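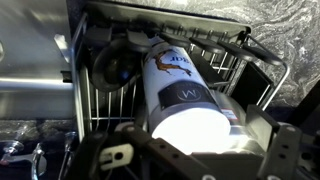

Tamara Moldovan writes that her tall bottles never come out of the upper basket as clean as the glasses beside them, and asks whether the Inden replacement basket deals with this or just moves the problem to another corner. It deals with part of it. The rest depends on how the basket is loaded, and the manual covers that in a single paragraph.

Inden upper basket, review
Posted 26/08/2019

The Inden is sold as a replacement upper basket for full-width dishwashers with a rated capacity of 13 place settings. Mine went into a Tullow machine bought second-hand. Outside width is 578 mm, measured across the top rail, and it ran on the existing side rails without adjustment. Anyone with a narrow machine should stop reading at this point.

Construction

The basket is welded metal rod, silver-grey, with upright tines in parallel lines. The welds I could reach were clean. There was one burr on the underside, near the back, which I took off with a fine file. Filing exposes bare metal, so touch the spot up with rack repair paint and let it cure fully before running a cycle.

The cup shelf is a row of separate black plastic flaps clipped onto the rods. This is the main difference from my old basket, which had a one-piece shelf on each side. Separate flaps can be dropped one at a time over small cups, or folded back where something taller has to stand. The clips are stiff when new. They should be pressed on square to the rod; I twisted one on at an angle and it left a white stress mark in the plastic, although it still holds.

Loading

Mugs present no difficulty. They can go rim down between the tines or be laid over on their sides with the opening turned downwards as far as the tines allow. A mug on its side with the opening level will hold a spoonful of water at the end of the programme. Dark glazes show the dried residue more than pale ones do.

Bottles are the awkward case. Standing upright on the tines, anything over the clearance height fouls the spray arm or the roof of the cabinet. The practical alternative is to lay the bottle diagonally across the basket, which gives the longest run. Three points on this:

The neck should be the lower end. The tines will not always hold it that way, and a bottle that settles level or base down will keep water in it.

Flaps resting over the neck do stop the bottle rolling. They also shade whatever is under them, so I fold them back if the neck was dirty to begin with.

Printed bottles fade. Check the base for a dishwasher mark, and take off any paper stickers first or they will end up in the filter.

With a diagonal bottle in place, the inside wash is poor. Spray enters a narrow neck only when it is pointed fairly directly at the arm. I rinse with a bottle brush beforehand and treat the machine cycle as a wash for the outside. No flat basket I have used does better, the Inden included. The Pikorik has a pegged insert for bottles and does wash the inside, at the cost of a third of its cup space.

Noise and running

Empty flaps rattle on the intensive programme if left half down. Fully up or fully down, they are quiet. Travel on the rails is smooth when loaded, slightly loose when not. Static load is given as some 2000 g per side shelf, a limit I have not tested and would not expect to reach with cups.

Faults

One flap worked loose after 2 weeks and was found in the bottom of the cabinet, undamaged. Spares are sold by Marinescu, in packs only. The instruction sheet shows the clips the wrong way round in the second drawing; follow the first.

Reply from Irina Bălan: the older Tullow rails have an end stop that needs to be unclipped before the basket will come out. Open it outwards with a thumb, do not lever it with a screwdriver. Mine snapped.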